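Leave the kitchen alone

By Carola Wegener
Jun 2, 2024

Most people building an arm at home clear a bench for it first. I think that's a mistake, and I've told Walid Karaki so at our shared workshop more than once. A bare bench makes a weak arm look good. Put the same arm over a kitchen counter and you learn what your build can do.
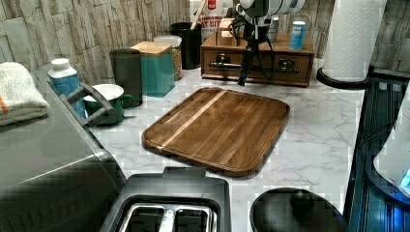
The gripper at the back of the board, toaster in the foreground.

Our workshop bench is 96 centimetres of painted board with good light. A counter has a toaster in the way, a mug with its handle sticking out and shiny steel that throws light back at the camera. Those are the conditions the thing has to live with. If I have to put the canisters away before I switch it on, I've built myself another chore.

Walid's argument is that you can't find a fault when everything is changing at once. Fair enough. I still use the bench for wiring and for checking the joints, and I'd tell any beginner to do the same. But I give it 30 minutes and then move on. He has spent most of a winter there. 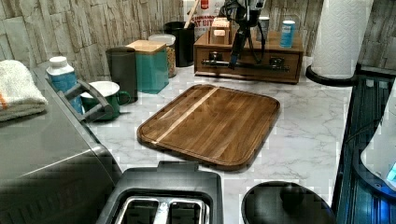 Cutting board, drawer box and the arm between the canisters and the paper towels.

I'd like to see the workshop set aside one corner as a working kitchen, with ordinary clutter left where it falls. Naveen Sisodia has offered a length of old counter. We should take it.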